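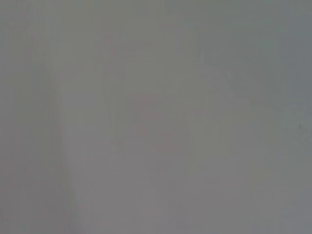 Soft grays, Arneo workshop

About us

Brostumska. Draft-proofing, loft insulation, storm windows. Small outfit, old houses mostly.

We started out in one unit on the Stostuvport road with a van and a borrowed blower door. Still on the same road, bigger unit. The blower door is ours now.

What we do

Air leakage tests. We find where the heat goes, write it up, give you a price. You can take the report to another contractor if you want, it's yours.

Attic and loft work. Top-ups, full strip and refill, hatch seals. We do the eaves too, which a lot of crews skip.

Storm windows, made to measure in the Arneo workshop. Wood or aluminum. Lead time is usually 3 weeks, longer in the fall when everybody remembers they have windows.

Basements and crawl spaces, rim joists, pipe lagging. Ask.

We don't do furnaces or boilers. For that we send people to Kelemen Heating, across the yard from us. Separate company, no commission either way.

Where we work

Stostuvport and anywhere within 20 miles. Further out is possible for bigger jobs but there's a travel charge, call first. Islands in summer only.

So far more than 2,000 homes tested. Last year it was 204, plus two churches and the old ferry office (very cold building).

How it goes

Call or use the form. We book a visit, takes a morning. Please have the fireplace ashes cleaned out befor we come, the fan pulls them right into the room. Pets shut in somewhere quiet. Report by email the week after. If you go ahead we ask for a deposit on windows only, everything else is paid when the work is done.

Work is guaranteed for ten years. Caulk for two, caulk moves.

Rebates

Programs change every year and we try to keep up. We'll fill in our half of the paperwork, you do yours. Send it in early, the money tends to run out by April.

Hours

Office weekdays 8 to 4:30. Workshop the same but knock loud, the saws are on. Closed between Christmas and New Years, phone is checked for emergencys.

Page updated 02/02/2018. New price list is on the downloads page, the old one doesn't apply anymore.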